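Gripper Comparison: Frequently Asked Questions

Last updated 6/18/22

What is being compared?

Three grippers on the same arm: the stock two-finger parallel hand, a wider two-finger hand from Torndale, and a three-finger adaptive hand from Chornovol. The arm, the controller gains and the task list stay the same for all of them.

Are the tests run on hardware or in simulation?

Simulation first. Each gripper has to finish the full task list in the simulator before it goes on the bench at Fletbridge. Bench runs for the first gripper begin in August.

What does the handwheel task look like?

The arm is mounted on a pedestal in a simulated bathroom. The handwheel rests on the lid of the toilet tank, and the gripper comes down on it from above with its fingers pointing at the rim.
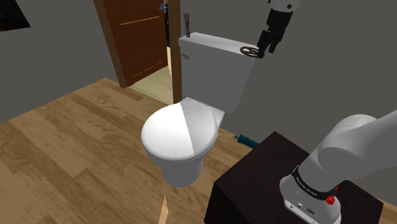 Simulation render: Fatemeh Shirazi / Trallthorpe

The gripper must close on the wheel, lift it clear of the lid and hold it for 8 seconds. A drop or a slip past the limit ends the trial.

Why a handwheel?

It has spokes. A gripper can take the rim or reach in between the spokes, and the three hands do not all favor the same choice. A plain block gave nearly the same score for every gripper, so Omid Soltani took it off the list.

How many trials have been run?

Over 3233, counting every gripper and every task. The handwheel task gets 80 trials per gripper for each controller setting.

Which gripper is ahead?

On the handwheel, the wide Torndale hand. The stock hand is close behind and does better on small parts. The Chornovol hand holds well once it has closed, but it needs more room on the way down — we are still adjusting its approach height.

Can I compare my own gripper?

Yes. Send a URDF file with collision meshes and joint limits to Margarida Louro. Please include the maximum closing force. Files without it are sent back.

Do you change the friction values?

Each setting is run at low, medium and high friction. Scores on the results page are for medium unless marked otherwise.

Who do I ask about the controller?

Babak Hosseinzadeh maintains the controller code. Questions about bench time go to Gisela Hagedorn.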